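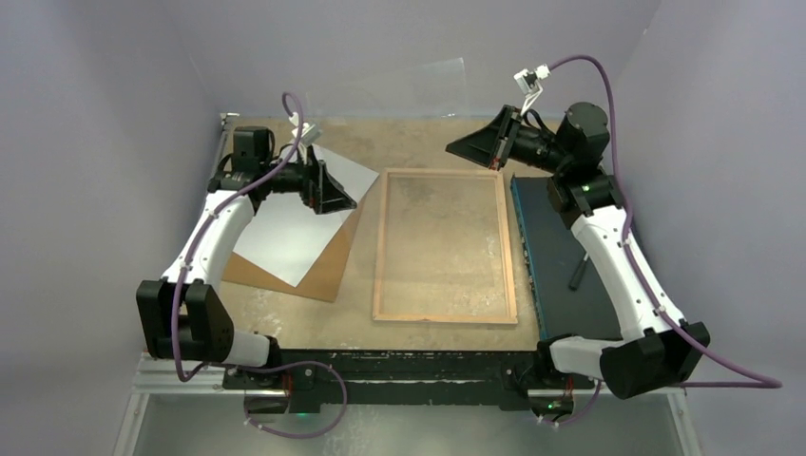
July is when I finally get to framing the prints I bought in Pradton. I had nine of them in a drawer. The frames are plain light-brown wood, and I lay each one empty on the table with the paper beside it and cardboard under the paper. It saves reaching over things.

The print from Seixas goes in the hall. I paid 34 for it and more than 58 for the last shop-made frame, so I'm doing these myself.
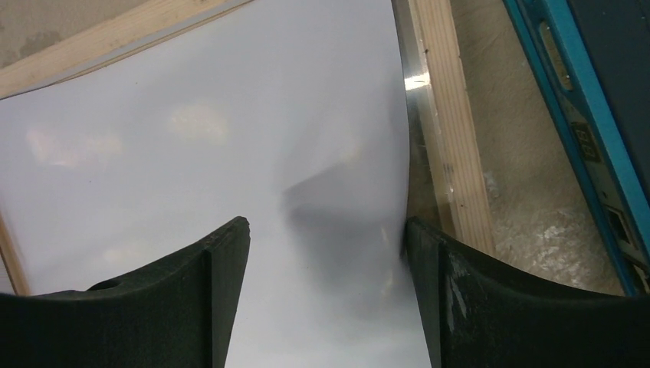

The hall one needs two hooks. I'll hang it after supper and start on the Ravau map next.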